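格里廷利（Griltimley）厨房台面项目开录第二批数据，我去蹲了一个下午

先说消息本身：Griltimley 这周把厨房台面任务的第二批示范数据正式开录了，目标是 4,000 条，全部由人遥控机械臂一条一条做出来，周五之前先交第一个包给训练那边。我因为一直在写他们家的东西，就厚着脸皮去工作间蹲了一个下午，回来赶紧把见闻记一记，写得有点碎，大家将就看。

工作间在 Skinilley 那栋楼的二层，以前是个样品间，窗户朝北，下午光线很稳。进门左手边一排桌子，遥操作的位置在里侧，人坐在那儿，两只手扶着主手，眼睛盯着屏幕，机械臂在另一头跟着动。我本来以为会很吵，结果安静得不得了，只听见关节那种细细的电流声，还有人偶尔嘟囔一句“这条不要了，重来”。

任务表是 Zhuravel 那边排的（就是给他们做任务管理软件的那家，界面丑是丑了点，但是真好用！）。这一批一共 69 个任务，指令全是很家常的一句话，比如“把水果放进盘子里”“把杯子从架子上拿下来”“把抹布放到托盘上”。每句话还要配好几种说法，因为到时候谁会对着机器规规矩矩念标准答案呢？我在家就从来只说“那个，拿一下”。操作员在开始之前会先看一眼指令，再看一眼台面，确认东西都在，按下脚踏板，开录。做完再踩一下，这条就存了。顺利的话一条很快，不顺利的话就说不准了，我旁边那位跟一只杯子较了半天劲，最后往椅背上一靠，去倒水喝了。

跟第一批比，这次变化最大的是摆放。第一批的时候东西基本都摆在差不多的地方，训练出来的模型在那几个位置上表现好得吓人，可是盘子往旁边挪一个巴掌，它就伸手去抓空气。我当时看过那段录像，笑了好久，做项目的人可笑不出来。所以这回他们把台面用胶带分了格，每录完 13 条就换一次布局，哪样东西进哪一格由 Zhuravel 的表随机给，朝向也要变，杯子可以立着也可以躺着，抹布可以叠着也可以摊开。格子只管大概位置，压线没关系，斜一点更没关系，负责摆台的人反复跟我说，千万别摆得太整齐，太整齐的台面谁家有啊。

我还试着帮忙摆了一次！拿着平板对着表找格子，左右还搞反了，因为表是按机械臂的朝向画的，我站的是对面。人家很客气，说新来的都这样，然后默默把我放的碗挪走了。

另外一个改动是失败的也留着。以前抓掉了就删，现在只要没有碰坏东西、操作员自己又补救回来了，这条就打上标签一起存。比如橙子从夹爪里滑出去，追上去再夹起来，这种在他们眼里反而很宝贵，听说训练组点名要这样的。不过也不能故意演，故意掉的一眼就看得出来，动作特别假，质检那一关会打回来。

说到质检，这一步现在交给 Bostunar 在做，每条录像由 2 个人分别看，意见不一致的再拿回来讨论。我翻了翻他们的打回理由，最多的一类是指令跟实际做的对不上，说的是碗，拿的是盘子；还有一类是开录太早，人的手还在画面里没撤走。都是很小的毛病，可是攒多了，模型学到的东西就会歪。
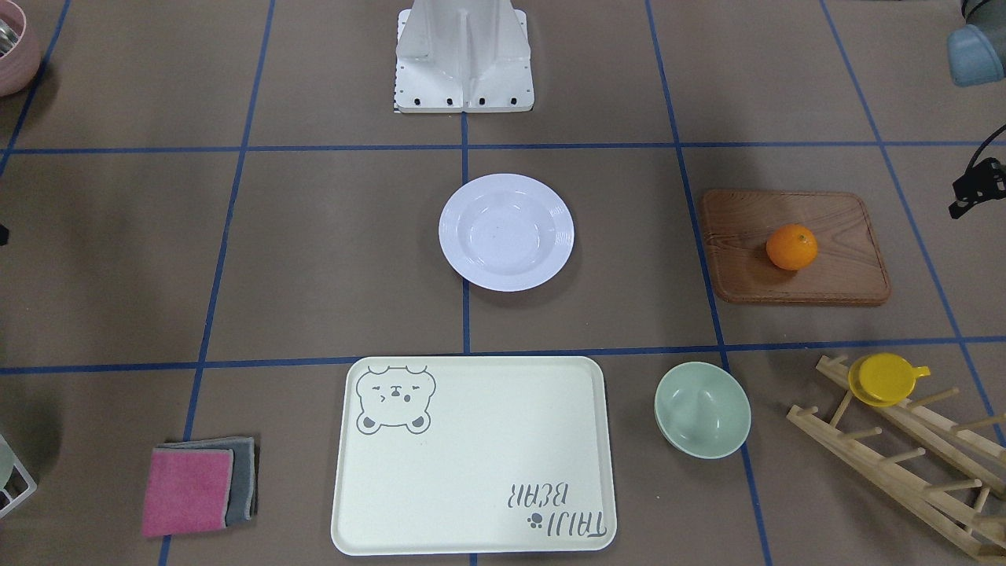

道具这一块我也多问了几句。他们这次特意没有成套买，颜色、材质、大小都要杂，越像普通人家的厨房越好。薄边的盘子最让人头疼，平放在台面上夹爪很难下手，操作员一般是先推到边上，或者从盘沿斜着夹，不同的人手法差得很远。橙子倒是大家都喜欢，好认好抓，唯一的问题是会滚，放久了还得换新的，换下来的据说都进了操作员的肚子。抹布又是另一种麻烦，软的东西每次抓起来形状都不一样，所以跟布有关的任务录得格外多。

我问什么时候能看到效果，得到的说法是等第一个包交过去，先拿一小部分训一版，在没录过的布局上跑一跑，看看它还会不会去抓空气。要是还抓，摆放表就得再改，后面的录制也跟着调。也就是说 4,000 条这个数是会变的，只会多，应该不会少。操作员听到这句话的表情，我就不描述了。

数据会不会对外放，目前还没有定。Griltimley 的答复是先自己用，等这一批全部质检完再谈，我猜怎么也要到十二月。到时候如果放出来，我会第一时间写，顺便把第一批和第二批的录像放在一起给大家看看差别。

想去现场看的朋友，他们每周五下午三点以后可以接待少量访客，要提前在 Skinilley 前台登记，进门换鞋套，手机静音，录制的时候别靠近桌子。对了，二层没有饮水机，自己带水。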